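Two arms and a clothes rack: a visit to a shared workshop in Mornitz

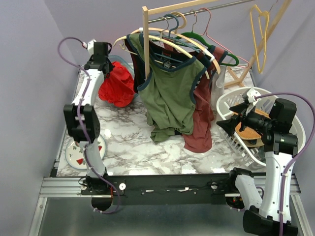 The two arms at their table, with the rack between them.

The workshop is on the ground floor of an old printing house in Mornitz, and 18 members pay for the key. The builder of the arms has the corner next to the sink. He asked me to leave his name out, so he is only "the builder" in this text.

He began in March with one arm. "I wanted that it folds a towel," he says. "I had no bigger plan. Then I saw that with one arm you are always missing the other hand, so I printed the white parts again." One long link took 7 hours on the printer of the workshop, and two of them cracked at the screw holes before he made the walls thicker.

The motors came second-hand from a seller in Dunmore. Both arms run on a control program he calls Renow, which he writes in the evenings. An older version was called Satent. "Satent was good until both arms moved together. Then it forgot one of them."

I ask him why clothes, when most people begin with blocks. "A block stays the same when you touch it. A shirt is another shirt every time." He finds a tank top easier than anything with sleeves, and he prefers to work with hangers of different kinds. The gripper has to come to a wide wooden one at another angle than to a thin wire one, and on velvet the cloth does not slide as he expects.

The part he is most proud of is the cable. It is purple, it runs along each arm and it is held with small zip ties. "In the first weeks I tied it too tight. The arm went up, the cable did not, and the plug came out. Now I leave a big loop near the gripper. It looks untidy, but I have not lost a plug after that."

The marble pattern of the table gives him more trouble. It is glossy, and the lamp makes bright spots on it near the front. He has ordered a matt sheet and will try it next.

How often does it go well? He takes out his notebook. On his last evening he made 30 attempts to take a shirt from the rack, and he is not satisfied with the result. "Write that it is slow," he says. "The people here can see it anyway."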